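Print this page | E-mail this page

Checking the thermometer in your kitchen or shed

Probe thermometers drift. Dial ones worse than digital, cheap ones worse than either. Do this every few months, or any time one's been dropped on the tiles.

Ice test first. Tall glass, crushed ice right to the top, cold water to fill the gaps. Stir, leave it a couple of minutes, stir again. Probe in the middle, not touching the sides or bottom. Should read zero. Half a degree out, don't fuss. More than two, fix it or bin it.

Dial type: there's a hex nut under the face. Hold it with a small spanner while the probe is still in the ice and turn the face till it reads right. Digital: look for a CAL or reset button, the Santoro ones have it inside the battery cover. No button, write the error on a bit of masking tape and stick it on the handle.

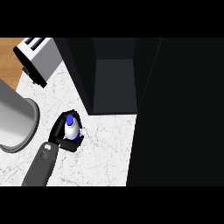

Boiling test next, if you use it for jam or toffee. Rolling boil, probe well clear of the bottom of the pot. 100 at sea level only, so if you're up in the hills look up the right figure for your height before you start twiddling anything. Mind the steam, wear a mitt.

Fridge thermometer goes in a glass of water on the middle shelf overnight. Read it first thing, before anyone's had teh door open. Over five, turn the fridge down and check again next morning.

Oven dials are hopeless. Ours at Caltside was 40 degrees under at the top end. Hang a cheap oven thermometer off the centre rack, let it cycle on and off a few times, then read it. Write the differnce inside the pantry door.

Spare batteries: keep two taped to the probe case.

Print this page | E-mail this page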